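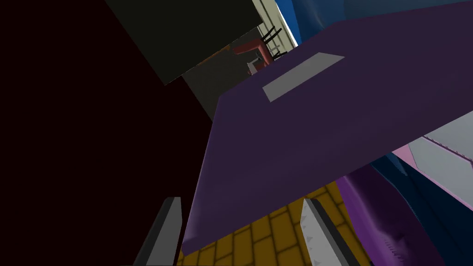

Ticket 2123 - race night results not posting, Tamia
Opened by: Dinesh Sivakumar, race office
Priority: high
Status: open, workaround in place

Problem
Results for races 4 thru 9 went official on the tote but never showed up on the public page. Races 1-3 fine. Program page for race 4 still says "post time 7:52" and has the scratched horse in it.

5:40 pm
Entries loaded from Lurnow as normal. 200 horses in the file for the week, no errors. Two late driver changes keyed by hand, both showed up.

7:58 pm
Race 4 official. Nothing on the page. Hit resend, got "accepted". Still nothing.

8:15 pm
Race 5 same. Restarted the Lurnow sender on the judges stand PC. Came back up clean. Queue says 0 waiting so it thinks it sent them.

8:31 pm
Called Hestar support, on hold till race 6 was in. They see races 1-3 on their end and then nothing at all. Asked me to clear the browser cache. Did it. No change obviously.

8:50 pm
Found something. Race 4 had a dead heat for third. File goes out with two horses in position 3 and no position 4. Everything after it is stuck behind that one. Log line:
record 1,679 rejected - duplicate finish position
No alert anywhere, just that line in the log.

9:05 pm
Tried holding race 4 back and sending 5 by itself. Rejected, out of sequence. So you can't skip one either.

9:20 pm
Workaround: typed results for 4 to 6 straight into the page editor. Payouts too. Doing the rest the same way as they go official. Margins and quarter times left off, no time.

10:48 pm
Race 9 in by hand. Trainer Ljungberg called up, his mare was listed fifth in race 7 and she was fourth after the placing. My typo, fixed. Re-checked the rest against the judges sheet, all ok now.

Still need
- Hestar to accept dead heats. Same thing was supposed to be fixed in May, see ticket 322.
- someone to push the real files for 4-9 so the horses lines are right before entries close. Right now the past performances are missing a start for every horse in those races.
- an email or a red light or somthing when a record gets rejected
- times and margins added back in for 4-9

Do NOT resend race 4 from the judges stand PC until Hestar calls back, it will only jam again. Log file is saved on the office desktop, folder "race 4".

Dinesh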